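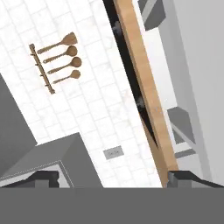

My position on household manipulation has not moved much since the November thread: machines can do parts of chores under controlled conditions, and the list keeps rounding that up to chores. I have now run the utensil task Lorenz proposed, in the Daltgate kitchen model, so there is at least something to argue over. The job is to take a named utensil off the wall rail, carry it clear of the backsplash and lay it on the counter. The flat spatula and the wooden spoons hang side by side against marble tile with a thin grout grid, all the same tan brown as the rail they hang from, so color gives the segmentation step almost nothing to work with. The handles are long and thin, and the gripper fingers are blunt blocks. A person would not regard any of it as difficult.

Result: 191 successes in 300 attempts. Lorenz's message is quoted below with my answers in line. I have trimmed the part about the license server.

On Aug 16, 2018, Lorenz Tanner wrote:

> I think we are past the point of asking whether an arm can do kitchen
> chores. Grasping of rigid objects is good enough. If somebody gave me
> a decent kitchen model I would expect any competent planner to clear
> a utensil rail without a problem. What is missing is integration work,
> and integration work is only a matter of hours.

I agree that grasping of rigid objects is good enough when the object sits on a flat table with free space on every side. A utensil on a rail has a wall behind it, a neighbor beside it and a hook holding it. The grasp has to be found between the wall and the neighbor, and then the object has to leave along the one direction the hook permits. The hook constraint is where the hours went. The stock planner treats a grasped object as attached to the gripper and free of everything else from the instant the fingers close. It then takes the shortest path to the counter, which usually goes straight through the hook.

I added a lift along the estimated hook axis before handing over to the planner. That is a hand-written rule for one kind of rail. It would be wrong for a magnetic strip and wrong for a crock on the counter. If we count it as integration work, then the integration work is per fixture, and a kitchen has a lot of fixtures.

> You can define success however you like but please define it before
> running, not after. Last time we had a "mostly on the counter" category
> and I still don't know what it meant.

Fair. The definition was fixed before the first attempt and reads as follows.

Correct utensil off its hook. No other utensil dislodged. Object at rest on the counter with its center of mass inside the edge, and still there 3 seconds after release. No contact between the arm and the wall above the force threshold in the config file.

No partial credit. An attempt that removed the right spoon and knocked the next one off its hook went down as a failure, which I expect some of you to dislike. I would point out that in a real kitchen the dislodged spoon is on the floor and somebody has to pick it up and wash it. A chore that generates another chore has not been completed.

> What failure modes do you expect? I would guess perception on the
> wooden utensils, and nothing much after that.

Perception was the smaller share. I sorted the failures into 3 groups from the logs:

Wrong object or bad grasp pose. The spoons resemble each other closely apart from size, and the detector swaps them when it sees them at a slant. It rarely confuses the flat spatula with a spoon. Pose errors along the handle are harmless. Pose errors across the handle are not, and on a handle this thin a small lateral error means that one finger lands on the handle instead of beside it.

Neighbor contact. The finger on the outside of the grasp sweeps the next utensil on approach or on retreat. Narrower fingers would help. The Ortner fingertips some of you have on the bench at Wetolthorpe would probably fit, but I have no validated contact model for them and I am not going to publish a number from a guessed one.

Loss at placement. I had not expected this to matter and it did. There is a dark gap between the wall and the wooden countertop edge in this kitchen, and the depth estimate near it is poor. When the placement planner picked a spot close to the gap, long objects went down with the handle over it and rolled or tipped in. Moving the target region toward the middle of the counter would remove most of these. I left it alone for the reported run, having promised not to tune after seeing results.

> Also please don't use the wrist camera alone. Everyone does it and
> then spends the rest of the paper explaining occlusion.

I used the wrist camera alone. Sorry. The second camera in the Daltgate model is at ceiling height in a position where a real kitchen would have a cabinet, and I did not want the result to depend on it. The cost is the one you would predict. The gripper body takes up the bottom of the view, the wrist roll needed for some grasps turns the whole room onto a diagonal, and the detector was trained mostly on upright kitchens. Rotating the input back to level using the known wrist angle helped on a short pilot. The rotation is on for the reported run.

If somebody wants to repeat it with a fixed external camera, the config has a slot for the transform and I will take a patch.

> Finally, simulation is fine by me for this. Contact is contact.

This is the point where I disagree most, and it cuts against my own numbers. Contact between a finger pad and a wooden handle in Flullgate is a friction coefficient and a solver tolerance. The handles in the model are rigid and dry, and each one starts every attempt at rest. Real spoons on a rail swing when touched and keep swinging. The simulated ones have angular damping set high enough that they settle almost at once, and that value was chosen by whoever built the asset for the sake of solver stability. I tried lowering it. The solver became unstable before the motion became realistic, so I put it back.

I therefore read the success figure as optimistic for the contact portion and mildly pessimistic for perception, given the camera choice. I have no basis for saying how the two net out on hardware.

Some notes on what was not tested, to save a round of replies:

Putting a utensil back on its hook. I consider this the harder half of the job. Taking something off a rail tolerates error along the handle. Hanging it up requires finding a hole or loop, presenting it to a hook that the utensil itself is hiding, and lowering it without being able to see whether it caught. If anybody on the list has a working re-hang that does not rely on a fiducial, I would like to see the log.

Drawers and cabinets. The dark gray handles on the pale cabinet fronts are in the model and look usable, but I did not attempt them. Articulated joints in Flullgate had the limit bug until the last release and I have not rechecked.

Anything involving water, grease or food residue.

Time. I logged it but do not want to report it as a headline. Planning dominates and depends on the machine. A person would be done before the first plan came back, and that comparison has been made on this list often enough.

As to whether machines can do household chores yet: on this evidence, a simulated arm can do one segment of one chore, in one kitchen, with a rule written for the rail, at a rate no paying customer would accept. On the shop floor the same success rate would be addressed by changing the rail. One would space the hooks, color the handles and put a shelf edge over the gap, and the problem would be closed by Friday. Most of the working automation I have seen got there by that route. Homeowners will not rearrange their kitchens for an arm, at least none I have met, so I don't think shop-floor progress carries over as directly as Lorenz's first paragraph suggests.

Logs, config and the failure labels are in the usual directory on the Wetolthorpe server. The labels were done by one person (me) in one pass, so a second labeler would be useful – particularly on the neighbor contact group, where I had to decide whether a spoon that swung and stayed on its hook counted as disturbed. I decided it did not. If you disagree, the raw poses are there and the threshold is a single line near the top of the scoring script.

Please keep replies on the utensil task in this thread and start a new one for the joint limit bug.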